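Flomside Table Boards: Frequently Asked Questions
Last updated July 20, 2024

What is a table board?
It is a sheet of white foam board that lies flat on a table you already own. People use it for light bench work, for sorting small parts, and as a soft surface under bowls, stands and hand tools. It is not a cutting mat.

What size should I order?
Measure the tabletop and go a little smaller. A strip of bare table along the edges makes the board easier to lift, and the corners get bumped less. Our longest board is 48 inches. For bigger tables, put two side by side and tape the seam underneath.

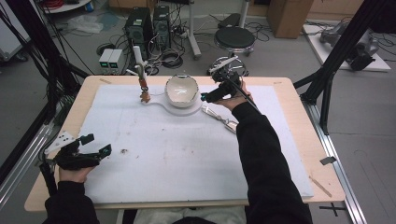
Petro Nechyporuk wrote in to say he went the other way and let his board hang over the front by an inch, and the overhang creased in the first week from leaning on it. He has since trimmed it back and would tell anyone with a pale wood table to leave the wood showing.

Does it need to be glued down?
No. Four pieces of removable double-sided tape are enough. Skip the tape if you plan to flip the board.

Can I put a stand or a bowl on it?
Yes, if the base is flat and wide. Narrow feet will dent the foam over time. Slide a piece of card under anything with small feet. Lift things to move them – dragging leaves gray streaks.

Can I leave metal tools on it?
Short term, yes. Wipe them first. Oil soaks into the paper face and will not come out.

How do I clean it?
Start with a dry white eraser. If that does nothing, use a barely damp cloth and let the board dry flat for 20 minutes before you put anything back. Do not use spray cleaners or scouring pads.

What about pen lines and stains?
Pencil usually comes off. Ballpoint usually stays, even when it fades. Brown or gray smears can be lightened with the eraser, but expect a shadow.

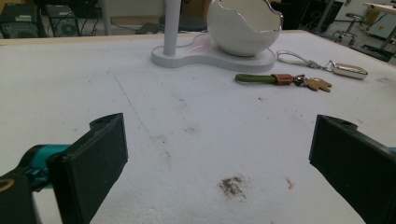 Marks on a white foam surface: smudges, specks, a dark stain and a faint blue line.

Do marks mean I have to replace it?
Only if they bother you, or if you photograph your work on the board. Flip it first. Replace it when it no longer lies flat or the surface starts to peel.

Do you sell single boards?
Single boards and packs of 8. Bohdana Polishchuk handles pack orders. The item number for the 48-inch pack is 596.

Do you ship in December?
Yes, but allow an extra week.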